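Last touched 2023-01-08, mostly to fix the spelling in the bean section.

# balano

Balano is my recipe box, turned into a folder of plain text files. It started as a shoebox of index cards from my aunt, then it was a notes app that ate half my line breaks, and now it's this! One recipe per file, no database, nothing to install. If you can open a text file you can cook from it.

I cook mostly soups, beans, rice and porridge, so that's mostly what's in here. There are a few cakes. Please don't judge the cakes.

## What's in the folders

- `soups/` is the biggest one and the one I trust most
- `beans/` has everything that wants an overnight soak
- `grains/` is rice, barley, oats, and one very long file about polenta
- `sweet/` (see above re: cakes)
- `unsorted/` is where things land when I'm tired

Each file starts with a few lines that look like this:

```
title: barley and leek
from: Sandrine Tanguy
serves: 3
pot: electric
tried: yes
```

`from` is whoever gave me the recipe, even if they got it from someone else. `tried` means I've made it myself, start to finish, and eaten it. If it says `no`, I copied it down because it sounded good and you're on your own.

The `pot` line is newer. I used to write everything for the big pan on the stove, then I started cooking on the counter more and the liquid amounts came out all wrong, so now I say which one I mean. 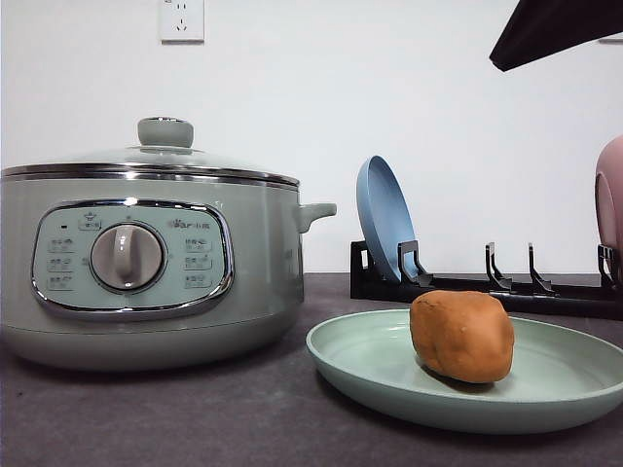

Amounts are in grams and milliliters wherever I could manage it. Sandrine's recipes came to me in bowls and glasses, and I spent most of October weighing her bowls (she was very patient). Where I couldn't pin something down I left her wording alone, so you'll see things like "a good glass of broth" and you'll just have to go with your gut.

Salt is always in its own line at the end. I like mine saltier than most people do, so start low.

## Naming

Lowercase, dashes, main ingredient first. So `leek-barley.txt` and never `Sandrines-Amazing-Soup-FINAL.txt`, which did exist for a while, I'm sorry to say. Accents are fine inside the file but I keep them out of the file name, after Iveta Šindelář tried to unzip the whole thing on her old laptop and got a folder full of question marks.

## The search script

Ewan Hapeta wrote `find.py` for me and it's lovely. You give it what's in your fridge and it lists what you could make:

```
python find.py leek barley
```

It matches whole words, so `bean` won't find `beans`. I know. Ewan knows too. I keep meaning to sit down and learn enough Python to fix it myself, and then I make soup.

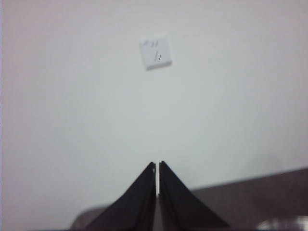
If you'd like it to skip recipes I haven't tried, add `--tried` at the end. Sevim Yazıcı asked for that one after a certain lentil thing, and she was right to.

## Adding a recipe

Please do! Send me a file, or just paste the recipe in an issue and I'll format it. A couple of things that help me out:

- Tell me who it's from, so I can fill in the `from` line properly.
- Write the steps the way you'd say them out loud. I don't need "commence sautéing."
- If there's a point where it looks ruined and isn't, say so. The polenta file has 11 of these warnings and I've needed every single one.

I don't take recipes copied out of cookbooks or off other people's sites. Family ones, made-up ones and scribbled-on-an-envelope ones are all welcome.

## Known problems

- `beans/white-sage.txt` makes way too much. Halve it.
- Thijs Wouters says the rye porridge is "glue." I like it. It stays.
- Oven temperatures in `sweet/` are a mix of F and C. I'm working through them, slowly, and the ones with no letter after the number are F.

## License

Cook it, change it, print it, give it to your neighbor. If you pass a recipe along, keep the `from` line with it.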